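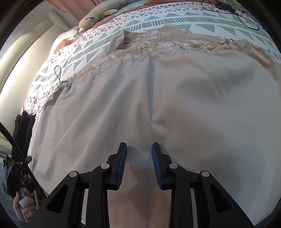

Why does the shower go cold for a bit and then come back hot on its own?
Cold water sandwich, most of the time. Hot water left in the pipe from the last use comes out first, then a slug of cold that went through before the burner lit, then hot again. If it happens once per shower it's that. If it keeps happening every few minutes it's something else, see log below.

TICKET: tankless unit, hot/cold/hot cycling
Unit: Mevoleck gas tankless, indoor, non-condensing
Site: Avotiņš house, two bathrooms, kitchen, laundry hookup
Status: closed, pending filter recheck

Reported problem
Shower upstairs runs hot, drops to cold, comes back. Repeats. Kitchen faucet okay if wide open, goes cold if you turn it down. No error code on the display when customer looked. Set temp was 120 and had not been changed. Started in May, getting worse.

First call, by phone
Asked about the sandwich thing. Not that, happens 3 or 4 times in one shower. Asked if anybody was running other taps at the same time. Sometimes, but it does it with nothing else on too. Told them to open the hot side all the way and leave the cold off at the tub. Stayed hot the whole time. So low flow is at least part of it.

Had them power the unit off at the switch, wait, back on. No change. Didn't expect one.

First visit
Gas valve full open. Gas pressure at the inlet fine with burner on high. Vent clear, no nest, no sagging pipe. Combustion fan normal.
Pulled the cold inlet filter. Pretty packed, sand and white scale. Rinsed it, brushed it, back in. Closed the drain plug, checked O-ring, it's fine.
Flow at the upstairs shower before: burner cutting in and out. After: better but still dropped once in a long run.
Shower head is a Helero low flow with a button that cuts it to a trickle for soaping. Customer uses the button. With the button in, the flow is under what the unit needs to stay lit, so burner quits, and when you let go you get the cold slug. Every time. Could repeat it on demand.
Explained that. Customer will stop using the button, or swap the head.

Thought that was it. Closed ticket.

Reopened
Customer called back. Not using the button anymore, still getting a drop, shorter now, maybe twice a shower. Also now a code on the display, gone by the time they got a phone to write it down. Asked them to leave it up next time and not hit reset.

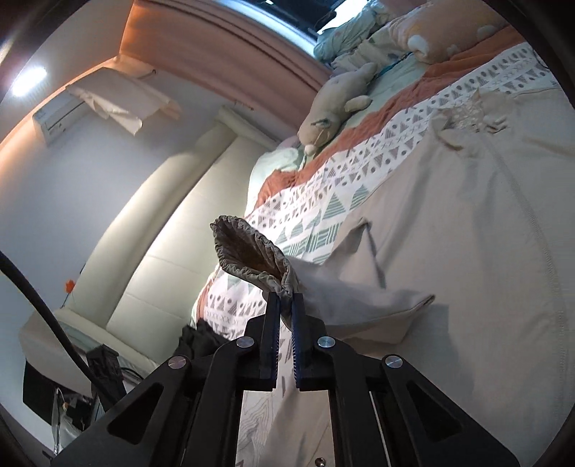
Also asked them to write down what was running when it happened. They did, good list. Most of the drops line up with the downstairs toilet filling or the sink being on. So pressure is dipping on the cold side and flow through the heater goes down with it.

Second visit
Checked house pressure at the hose bib. 33 psi, toilet filling, goes to 25. Low. Pressure reducing valve is at the main, Kosis brand, old, adjustment screw full of crud. Turned it up, nothing much happened, then it jumped. Not a healthy valve. Recomended replacing it, customer said go ahead.
New valve in. Pressure steady now, barely moves with toilet filling.
Ran upstairs shower with sink and toilet both going. No drop.

While there, pulled the code history. Ignition failure, more than one. Took the cover off, flame rod had a white film on it. Cleaned it with fine steel wool, wiped, put back. Checked the spark gap. Fired it a bunch of times from cold, lit every time.

Flushed the heat exchanger too. Isolation valves were there already thank goodness, somebody put them in right. Pump and vinegar, ran it most of an hour, came out cloudy at first then cleared up. Rinsed with fresh water before putting it back in service. Filter again after the flush, more grit had come down from the new valve work so good thing I looked.

What it was, in order of how much I think it mattered
Bad pressure valve at the main
Clogged inlet filter
Shower head button
Dirty flame rod, probly a separate problem

Should of checked house pressure the first time. Adding it to the call sheet.

Left with customer
Clean inlet filter every 2 months until the grit settles down, then twice a year. Shut the cold valve first, open a hot tap to let the pressure off, then unscrew. Have a bucket. Water in there can be hot.
Flush once a year, water is hard in that area.
If the code comes back leave it on the screen and call.
Kitchen faucet still needs to be opened a fair amount to get the burner going. Normal for this unit, won't light on a dribble.

Open items
Recheck filter
Customer asked about a recirc pump so the upstairs gets hot faster. Quote not sent yet. Need to look at whether there's a return line or if it has to use the cold side.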